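I do love having a houseful for the street party, and after seven years of hosting I've picked up a few habits for keeping the beer in decent shape while everyone wanders in and out of the kitchen. Most of these came from my neighbour Sofia Abreu, who pours at the Koppel on festival weekends and has very firm opinions on glassware (she's right, mostly).

**Glasses first.** Wash them by hand the night before in hot water with a tiny bit of detergent, rinse them twice, and let them drain upside down on a rack. Tea towels leave lint and a whiff of fabric softener, and you'll taste it in anything light. Give each glass a quick cold rinse right before you pour and the head will sit up beautifully.

**Chill the bottles standing up.** A cloudy wheat ale like the Distadby has sediment in it, and a bottle that's been lying on its side all day will give your first guest a very murky pint. If you're using a tub, go half ice and half water, with a good handful of salt stirred through. It's much quicker than ice on its own!

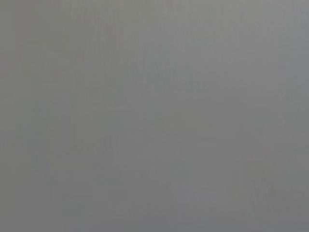
**Can I put leftover beer back in the fridge for the next day?**

Cap it tightly and it will still be drinkable, though it'll be fairly flat by lunch, so I'd save it for batter or a pot of chili.

**Sticky benches and spills.** Warm water and a splash of white vinegar will shift dried beer from most counters, but please keep vinegar off marble or any other natural stone and use a drop of dish soap there. For carpet, blot (don't rub, however tempting it is), dab with cool water, and blot again.

**Empties.** I line two old milk crates with newspaper and label one for cans and one for bottles in big coloured letters. Rinse them as you go if you can bear it, and put the crates out by the back door before people arrive, where they'll find them on the way to the barbecue.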